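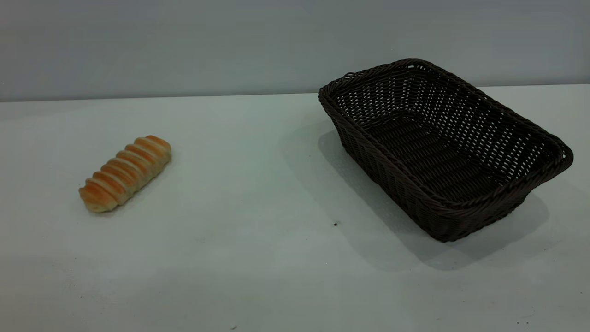
Isn't a home bakery just a hobby with a cash box, went one of the comments under my last post, and how do you ever make it pay? Fair enough! I get some version of that most weeks, along with the same handful of questions about ordering, freezing and whether I deliver to Skokach (I do, sort of, see further down). So I've finally put the answers in one place. I bake out of my own kitchen in Wimetstead and sell from the side porch, and I've tried to answer both for people who want bread and for people who are thinking about doing this themselves.

Okay, does it pay?

A bit. It pays for its own flour, its own electricity and a decent chunk of our groceries, and in December it pays for Christmas. It doesn't pay my half of the mortgage and I don't expect it ever will, so I still do bookkeeping in the afternoons. I sold 1,656 rolls in my first full year, plus loaves, and I remember feeling like a tycoon until I added up what I'd spent on butter. The second year was better, mostly from raising prices and dropping the two things that took forever and that I was basically giving away. (Goodbye, braided cardamom wreath. I do miss you.)

If you're asking for yourself, write down your hours for a month before you decide on a price. All of them, including washing up and standing on the porch talking. I didn't do that and I spent most of a year working for a wage I'd have been embarrassed to offer a teenager.

How do I order?

Use the order form on the main page. It opens in the evening after I've cleaned up and it closes when the list is full, and the list fills faster than it used to, so if you see it open and you want bread, go ahead and fill it in. You'll get an email back from me. It isn't automatic, it's me typing, so give it a little while. If you haven't heard by the next morning, check your spam folder and then write to me.

Please don't order through comments or by messaging me on three different apps. I've lost orders that way and I felt awful about it.

Can I just show up?

You can, and sometimes there's something left on the shelf, but I can't promise it. I bake to the list with a little extra. In summer the extra is usually gone by 9 a.m. In February you could probably stroll up at lunch in your slippers and have your pick.

Is there a limit?

Up to six rolls per household on a regular week. I put that in after one very nice customer cleaned me out for a family reunion and I had to face a line of disappointed people with nothing but a bag of crumbs. If you want more than that for a party or a funeral lunch or whatever it is, write to me ahead of time and I'll add a batch. I love party orders, I just need warning.

Do you deliver?

Not to houses, sorry. I tried it and spent more time looking for parking than baking. What I do have is a drop at the Kinnunen hardware store in Skokach, which has been kind enough to let me use the end of the counter. Pick Skokach on the form and your bag will be there with your name on it by 10 a.m. They close early in winter, and once they're closed I can't get in either, so please don't leave it till the last minute.

I'm sometimes asked about Preltosstead too. I'd like to! It's on the wrong side of the river for my morning, though, and I haven't found a shop that opens early enough. If you know one, tell me.

What's in the dough?

For the soft rolls: bread flour, milk, eggs, butter, sugar, yeast, salt. The loaves are mostly flour, water, salt and starter, with rye in the dark one. Everything is on the label, and the label is the thing to trust. I do change recipes now and then and I don't always remember to update this page.

I have an allergy. Is your bread safe for me?

If it's wheat, milk or egg, no, please don't. I have one kitchen and one mixer, and flour gets everywhere, including into places I only find when we move the fridge. I also use walnuts and sesame some weeks. I wash things properly, but I can't call anything free of anything, and I'd much rather lose the sale.

Do you make gluten-free bread?

No. See above, but also I've tried at home for a friend and mine was terrible. There are people who are really good at it and I'm happy for them to have that business.

Why are your rolls so soft? Mine turn into rocks.

Ha, mine did too. Most of the time the answer is too much flour. You get a sticky dough, you panic, you throw in another handful, and then another, and you've got a stiff dough that never really rises. Stop measuring flour by the cup if you can, and get a cheap kitchen scale. Then let the mixer (or your arms) work longer than feels reasonable before you decide the dough is too wet. A rich dough starts out as a sloppy mess and pulls itself together late.

The other thing is the oven. I check mine with one of those little hanging thermometers, and it runs hot in the back left corner, which explained a whole lot of sad rolls.

How do you get the top shiny?

Egg wash. A whole egg beaten with a spoonful of milk and a pinch of salt, brushed on right before baking, and not so much that it runs down and glues everything to the tray. Some people use just the yolk and get a deeper color. I find it gets too dark before the middle is done.

How should I store them?

In the paper bag on the day. After that, something airtight on the counter, and never the fridge, where bread goes stale faster than it does sitting out. If you won't eat them within 2 days, freeze them. I mean it, freeze them while they're still good. People wait until the bread is old and then freeze old bread and write to me that it tasted old.

To bring them back, let them thaw on the counter still wrapped and then give them 5 minutes in a warm oven. The microwave works if you eat the thing immediately, standing up, like I do.

Did you need a license?

I did, yes, and you might. The rules for selling food from home depend entirely on where you live, and I'm not going to quote mine at you and have you get in trouble two counties over. Call your local health department. I put off that call for months out of pure dread and then it was a short, friendly conversation with somebody who mailed me the form. Ask what has to be on the label and whether you're allowed to sell through a shop, as those were the two things I'd got wrong.

What equipment did you start with?

A stand mixer I got secondhand, four sheet pans and the oven that came with the house. That's still most of what I have. I bought a second fridge once the orders picked up, and that made more difference than anything, because the shaped dough can sit in there overnight and I can get up at five instead of three. If you've got money to spend, spend it on cold space before you go looking at fancy mixers.

I will say don't buy the pretty stuff first. I had custom stickers before I had a recipe I could repeat. I'm still using up the stickers.

Do you teach classes?

I've done a few around my kitchen table and I enjoyed them, but my kitchen is small and the dog has opinions about strangers. I'm talking to the library in Wimetstead about using their back room this fall. If it happens I'll put it on the main page and in the newsletter.

Can I have the recipe for the soft rolls?

Yes, it's on the recipes page, the whole thing, nothing held back. I get asked if that's bad for business and I really don't think so. Half the people who've tried it came back and bought from me the next week, and the other half are happily baking at home, and they send me pictures, which I love!

Why did your prices go up?

Butter and eggs. I held out as long as I could. If butter comes back down I'll look at it again, though I'd be fibbing if I told you I was expecting it to.

Do you take a vacation?

I do, a couple of weeks in August and then the first part of January, when I'm wiped out from the holidays and nobody's buying bread anyway. The dates go on the order form as soon as I know them. The starter stays home in the fridge and is always in a mood when I get back, so the first loaves after a break can be a little flat. I mark those down.

What if something's wrong with my order?

Write and tell me, please. Burned bottom, missing bag, wrong loaf, whatever it was. I'll replace it or refund you, your choice. Same address as for everything else, at the bottom of the order form.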